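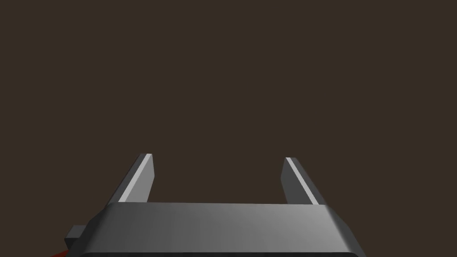
Products Grippers Guarding Spare Parts Downloads Contact

Griven G2 Parallel Gripper: Safe Use and Setup

The Griven G2 is a two-finger electric gripper from Skalix for light assembly and machine tending. It opens to 80 mm and ships with flat fingers, a mounting plate and 2 dowel pins. Custom fingers can be ordered from our Gorberg shop.

A gripper is only one part of a robot cell. The company that puts the cell together is responsible for the risk assessment, and that assessment has to cover the gripper, the fingers and the part being handled. ISO 10218 covers industrial robots and their integration. Use the edition that applies in your country, along with any local rules.

Before first use

Set the grip force to the lowest value that holds the part through the fastest move in the program. Test it with the heaviest part you run.

Decide what the fingers should do on power loss. The standard G2 holds its last position. If a trapped hand is a possible hazard, order the manual release kit and post the release steps at the cell.

Check the pinch points between the fingers and the housing at full open and full close. Repeat the check whenever fingers are changed, including a change to a longer version of the same finger.

Run the open and close cycle in simulation first, then at reduced speed with the gripper empty. Keep people outside the guard for the first full-speed run.

Maintenance

Lock out power before touching the fingers. Inspect the finger screws every 3,000 cycles for the first month, then at the interval in the manual. Tighten to 13 N·m on the mounting plate only; finger screws have their own value, printed on the bag they come in. Record each inspection in the cell log.

The Pereyra wrist adapter is sold separately. Do not stack two adapters.

We use cookies to remember your region and cart. Accept Manage settings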